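Category: Kids Ask / Machines and Gadgets

We use cookies to remember which stories you've read. OK / Change my settings

How Does a Robot Pick Up Something Floppy?

by Ainhoa Sepúlveda

2026-10-06

Have you ever tried to pick up a wet sock with a pair of salad tongs? I have (it was for science, and my sister was very annoyed), and it's a lot harder than picking up a tennis ball. Keep that sock in your head, please, we're going to need it later!

I got to go to the open day at Prodisano, a workshop where people teach robots to do everyday jobs with their arms. I was in a group with 3 classes from Salcedo School, and we all had to put our backpacks in a big pile by the door. I wore my good sneakers. They are not important to this story, I just like them.

Our guide was Kinga Pintér. She's an engineer, and she let us ask anything we wanted, even the boy who asked if the robot ever gets bored. (She said no, but she does, and then she eats crackers.)

Hard things and soft things

Kinga started by handing around a wooden block and a dish towel. "Pick them both up by one corner," she said. The block stayed a block. The towel turned into a long droopy thing that hung down and swung all over the place.

So that's the first big idea. A hard thing keeps its shape when you move it, and a soft thing changes shape every time you touch it. Your brain is so good at dealing with this that you don't even notice. You grab your hoodie off the floor and your hands just sort of know where the sleeves are going to go. A robot has to work it out, and it has to keep working it out the whole time the thing is moving.

Two arms are better than one

Next we all squeezed up behind a line on the floor to watch the robot have a go. It had two arms, and each one had a gripper on the end, which is the robot's version of a hand. The job was a case for a table tennis paddle, the red kind with a see-through window and a mesh pocket. It's a great thing to practice on! The round part is wide, the handle part is skinny, and the skinny part likes to flop over the edge of the table.

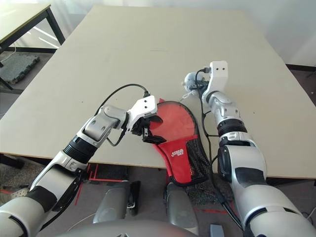 What the gripper is doing

Look at the left arm and you'll find the black finger pads pinching a corner of the case. Now try it yourself. Hold out your thumb and one finger and pinch the corner of your sleeve. Feel how your skin squashes a little and stops the cloth from sliding? Rubbery pads can help a gripper in the same kind of way, and a bare metal finger would be more slippery.

I asked why there weren't five fingers like mine. Kinga told me that two fingers can do a surprising number of jobs, and every extra finger means more little parts to control. Then she made us all button our coats using one finger and one thumb on each hand. I got 2 buttons done! It took me forever.

How does it learn?

By practicing, the same as you. Kinga's team keeps a notebook with every practice try in it, and when we visited they were up to number 734. Lots of those were flops (sorry). The flops get written down too, and Kinga likes reading those pages best.

Try it at home

You need a sock, a spoon, and two pairs of kitchen tongs. Put the sock and the spoon on the table. Move the spoon across with one pair of tongs, then do the sock. Now try folding the sock in half using both pairs. Ask a friend to time you. My best was 50 seconds and I dropped it at the end.

More from Kids Ask

Why do elevators have so many buttons?
A day on the Zedatholm ferry
How the Pivetti bakery makes dough by the bucket
What we did in August: your letters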